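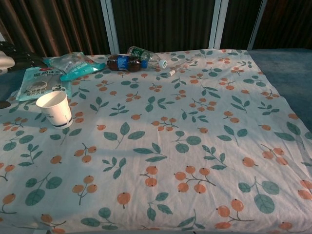 2 min read

I bought the Plandness journal in January, in the middle of a very flat stretch when I was going to bed annoyed at myself for no reason I could name. I've owned plenty of these things. Most of them get a week of my best handwriting and then live under the bed, so please read what follows knowing I'm a quitter by nature!

It's a guided journal, 200 pages, undated (thank goodness), and each spread gives you one question on the left and a blank page on the right. The questions are what you're paying for. A few made me roll my eyes – "What would your future self thank you for?" has been in every journal since the dawn of time – but then you turn the page and get "Who are you still trying to impress?" and you have to go and make tea before you can answer it. I wrote four pages on that one and had to staple extra paper in.

Every sixth spread is a look back at the ones before it. I skipped the first two of these because rereading myself makes me squirm, and I was wrong to. On the third I saw that I'd complained about being tired on a Sunday over and over, and every time it was after I'd said yes to something I didn't want to do. I've started saying no to some of it. My sister is not thrilled.

Now the grumbles. The paper is too thin for my fountain pen, so I've gone back to a cheap ballpoint. The spine fought me until well past the middle, and I ended up holding it open with a jar of honey. There's also a "values wheel" at the back that you're supposed to color in, and I still don't understand what the outer ring is for. If you do, tell me in the comments.

I used the Kaltuder one the year before and it's prettier, with much nicer paper, but it wants you to be grateful for three things every morning and by February I was being grateful for socks. Plandness lets you be in a bad mood, and I needed that.

Would I buy it again? Yes, and I have, the green cover this time. If you're going through something really heavy, I'd want you talking to a person as well, a book can only ask you things. I do mine after dinner with my phone in the other room, and some nights I only manage a sentence.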